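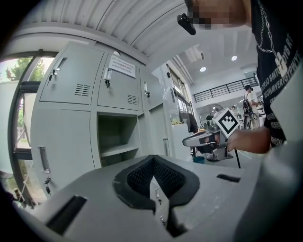
문의 등록자: 열쇠를 꽂은 채로 두어도 문이 저절로 열립니다. 닫으면 딸깍 소리는 나는데 손을 떼면 손가락 한 마디쯤 벌어져요. 열쇠를 돌려서 잠그면 버티기는 하는데, 이번에는 열쇠가 잘 안 빠집니다. 사물함 전체를 바꿔야 하나요, 아니면 손볼 수 있나요?

접수 번호 257
분류: 수납 가구 / 철제 사물함 / 문짝과 잠금장치
접수일: 4월 23일
상태: 해결됨

[답변 1] Zosholm 시설 지원

문의 고맙습니다! 사물함 문 문제는 저희가 정말 좋아하는 종류의 접수입니다. 드라이버 하나와 수평자만 있으면 그 자리에서 결과가 보이거든요. 전체 교체 이야기는 잠시 접어 두셔도 됩니다. 적어 주신 증상이면 자물쇠보다 문짝이 살짝 처졌거나 본체가 기운 쪽을 먼저 의심합니다.

연회색 철제 사물함에 자물쇠에 열쇠가 꽂혀 있고 문에 통풍구가 난 형식이면 점검 순서는 거의 같습니다. 아래 항목부터 확인해서 알려 주세요.

1) 문제가 되는 문이 윗줄인지 아랫줄인지
2) 문을 반쯤 열고 손을 놓으면 어느 쪽으로 움직이는지
3) 문을 닫았을 때 위쪽 틈과 아래쪽 틈의 폭이 같은지
4) 열쇠가 안 빠질 때 문을 손바닥으로 누른 상태에서 돌리면 빠지는지

4번이 특히 중요합니다. 누른 상태에서 쏙 빠진다면 실린더는 멀쩡하고 걸쇠가 눌려 있는 거예요. 열쇠를 펜치로 잡아당기지는 말아 주세요. 작은 열쇠는 생각보다 쉽게 휘고, 한번 휘면 그때부터는 진짜 자물쇠 문제가 됩니다.

[답변 2] 문의 등록자

확인했습니다. 윗줄 문이고, 반쯤 열어 두면 제 쪽으로 스르륵 더 열립니다. 위쪽 틈이 아래쪽보다 넓어요. 그리고 문을 누르면서 돌렸더니 열쇠가 바로 빠집니다!! 신기하네요.

한 가지 더 있습니다. 아랫줄 큰 문은 아무 문제가 없는데 열 때 긁히는 소리가 납니다. 이것도 같은 원인일까요? 문 없는 열린 칸은 여럿이 공용으로 쓰고 있습니다.

[답변 3] Zosholm 시설 지원

아주 좋은 소식입니다! 실린더는 건드릴 필요가 없겠어요. 문이 앞으로 스르륵 열린다는 건 본체가 앞으로 기울었다는 뜻일 가능성이 높고, 아랫줄 문이 긁히는 것도 거기서 왔을 수 있습니다. 저희가 쓰는 Suvau 점검표 순서대로 적어 드릴게요. 한 번에 다 하지 않으셔도 되고, 중간에 증상이 사라지면 거기서 멈추셔도 됩니다.

1단계. 비우기
공용 칸과 위쪽 칸의 무거운 물건을 먼저 꺼냅니다. 책이나 공구처럼 무거운 것은 나중에 아래 칸으로 옮기세요. 위가 무겁고 아래가 비면 문을 여러 개 열었을 때 본체가 앞으로 쏠립니다. 이 단계만으로 긁히는 소리가 줄어드는 경우도 꽤 봤습니다.

2단계. 열쇠 정리
작업하는 동안 열쇠는 모두 빼서 칸 순서대로 늘어놓으세요. 종이 한 장에 칸 위치를 그려 놓고 그 위에 올려 두면 섞일 일이 없습니다. 꽂아 둔 채로 문을 여닫으면 매달린 열쇠가 옆 문에 부딪쳐 도장이 찍힙니다.

3단계. 수평 보기
사물함 바닥판에 수평자를 앞뒤 방향으로 한 번, 좌우 방향으로 한 번 놓습니다. 앞이 낮으면 앞쪽 조절발을 올려 주세요. 조절발이 없는 모델이면 얇은 받침판을 앞쪽 모서리에 끼웁니다. 받침판은 2mm짜리부터 시작하시고, 5mm를 넘겨야 한다면 바닥 쪽을 봐야 하니 멈추고 알려 주세요. 본체를 들 때는 반드시 두 사람이 하셔야 합니다.

4단계. 경첩 나사
문을 활짝 열고 다른 사람이 문 아래를 받친 상태에서 경첩 나사를 조입니다. 위쪽 경첩부터입니다. 끝까지 세게 조이지 말고 걸리는 느낌이 오면 문을 한 번 닫아 틈을 보고, 그다음에 마저 조이세요. 이 부분이 은근히 재미있습니다. 틈이 가지런해지는 게 눈에 보이거든요!

5단계. 걸쇠 받이
그래도 손을 뗐을 때 벌어지면 안쪽 걸쇠 받이를 봅니다. 걸쇠 끝에 연필심을 조금 문지르고 문을 닫았다 열면 닿는 자리에 자국이 남습니다. 자국이 받이 가장자리에 걸쳐 있으면 받이 나사를 풀어 그쪽으로 살짝 밀고 다시 조입니다.

윤활제는 마지막에 흑연 가루로 조금만 쓰세요. 식용유나 끈적한 기름은 먼지를 물고 굳어 버립니다. 그리고 문 안쪽 통풍구를 테이프나 종이로 막지 말아 주세요. 안쪽에 습기가 차면 나사부터 녹이 습니다.

[답변 4] 문의 등록자

3단계까지 했습니다. 앞이 낮은 게 맞았어요. 조절발이 있는 줄도 몰랐는데 바닥 몰딩 안쪽에 숨어 있더라고요. 앞쪽 두 개를 올리니 문이 반쯤 열린 자리에서 그대로 멈춰 있습니다. 괜히 몇 번이나 열어 봤네요, 하하.

아랫줄 큰 문 소리도 없어졌습니다. 다만 원래 말썽이던 윗줄 문은 아직 손을 떼면 조금 뜹니다. 위쪽 경첩 나사 하나가 계속 헛도는데 더 조여도 될까요?

[답변 5] Zosholm 시설 지원

와, 절반 넘게 끝내셨습니다! 헛도는 나사는 더 조이지 마세요. 구멍이 넓어졌거나 뒤쪽 너트가 빠진 경우입니다. 나사를 빼서 길이를 재 보시고, 같은 굵기의 나사에 뒤쪽 너트를 함께 쓰면 단단히 잡힙니다. Indance 경첩 보수 세트에 나사, 너트, 와셔가 같이 들어 있고 저희 부품 창구에서 3,190원에 드리고 있어요. 집이나 사무실에 맞는 나사가 있으면 그걸 쓰셔도 전혀 상관없습니다.

나사를 빼기 전에 문 아래를 꼭 받쳐 주세요. 경첩 하나로만 매달리면 남은 경첩까지 휩니다.

[답변 6] 문의 등록자

서랍을 뒤졌더니 예전에 Soriano 선반을 조립하고 남은 나사와 너트가 있어서 대 봤는데 굵기가 딱 맞습니다. 와셔까지 끼우고 조였더니 위아래 틈이 같아졌어요. 연필심 자국도 받이 한가운데 찍힙니다. 받이는 건드리지 않았습니다.

지금은 손을 떼도 그대로 닫혀 있고, 열쇠도 누르지 않고 돌려서 빠집니다. 하는 김에 공용 칸도 정리했습니다. 무거운 건 전부 아래로 내렸고요, 언제 넣었는지도 모를 충전기 줄이 한 뭉치 나왔습니다. 사물함이 이렇게 조용히 닫히는 물건이었군요!

혹시 이런 점검은 얼마나 자주 하는 게 좋을까요? 그리고 여분 열쇠를 같은 고리에 묶어 자물쇠에 매달아 둬도 되는지 궁금합니다.

[답변 7] Zosholm 시설 지원

축하드립니다, 정말 깔끔하게 하셨어요! 남은 나사가 딱 맞았다니 저까지 신이 나네요.

점검은 사물함을 옮겼을 때와 짐을 크게 바꿨을 때 수평만 봐 주시면 충분합니다. 나사는 다음 해 4월쯤 한 번 더 조여 보세요. 여분 열쇠는 따로 보관하시는 편이 좋습니다. 여러 개를 한 고리에 달면 무게가 실린더에 걸리고, 잃어버릴 때도 한꺼번에 잃어버립니다. 봉투에 칸 위치를 적어 한곳에 모아 두시면 됩니다.

같은 증상으로 찾는 분들을 위해 이번 건의 처리 내용을 남겨 둡니다.

증상: 윗줄 문이 닫은 뒤 벌어짐, 열쇠가 빠지지 않음, 아랫줄 문 긁히는 소리
원인: 본체 앞쪽 기울어짐, 위쪽 경첩 나사 헛돎
조치: 앞쪽 조절발 올림, 나사와 너트 교체, 무거운 물건을 아래 칸으로 이동
교체한 자물쇠: 없음

접수를 해결됨으로 바꿉니다. 문이 다시 벌어지면 새로 등록하지 마시고 이 접수에 이어서 적어 주세요.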